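Ollbridge caps get a hand from the hand-me-down method

Fri 7 November

Teaching a machine to handle a soft cap is, by most accounts, duller than it sounds. At Fortin in Ollbridge, people have been at it since September, picking up floppy things with hand-held grippers so that a robot arm can copy them later. The count stood at 939 recorded tries this week, of which 769 were judged fit to learn from.

"The rest were mostly me," said Normand Boychuk, who joined the project as a demonstrator and has strong views on wrist angle.

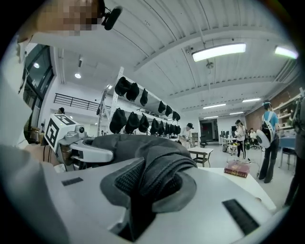

Dark mesh fabric at the gripper, with caps on the rack behind.

The method is simple enough. A person does the job, the gripper's camera records it, and software works out where the fingers went. Fabric is the awkward part – it folds differently every time and has no respect for software.

Margit Boros, who runs the project, wants another 200 good tries before the arm gets a turn. Demonstrators work in sessions of 12 minutes, after which, she said, "everyone starts picking things up like a crab."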